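Aug 12, 2023
By Despina Chiriac

Can a Robot Clean Up Your Bed?

You know the pile. Books, a sock, a cracker with a bite out of it. A company called Firkasus would like a robot to deal with it, and will rent your family one for 14 days. The kit is called Adel. Adel has two arms and no opinion about your sock.

So how does it work? Adel has cameras, which are its eyes, and a computer, which is the part that does the worrying. The computer looks for shapes. A book is pretty easy, being a flat rectangle that never tries to run away. A blanket is awful. It changes shape every time anyone touches it, and to a robot each new shape is a brand-new mystery.

Next come the grippers, Adel's hands. You have five fingers on each of yours and you can feel when a thing is slipping. A gripper mostly opens and closes. To pick up a paperback lying flat on a bed, it has to come in beside the cover, very close, and get hold of an edge. Too high and it pinches air. Too low and it pinches the mattress pad.
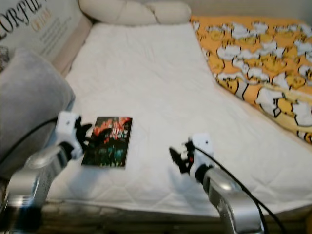
Kerubo Mohamedi wrote in to ask whether you could just pick the book up yourself, and how long that would take. Two seconds, Kerubo. Please don't tell Firkasus.

Adel is slower. The booklet in the box allows it 68 seconds per book, and it is allowed to try again if it misses. It can learn 12 kinds of objects. Socks are on the list. Crackers are not, so you will have to eat the evidence.

Would I rent one? For a rainy week, maybe. Watching a machine think very hard about a paperback is better than most television. Just keep your own hands off the bed while the arms are moving, and have a grown-up nearby who knows where the stop button is.

Questions? Write to Despina Chiriac, Tultidard | © 2023 Tultidard | Back to top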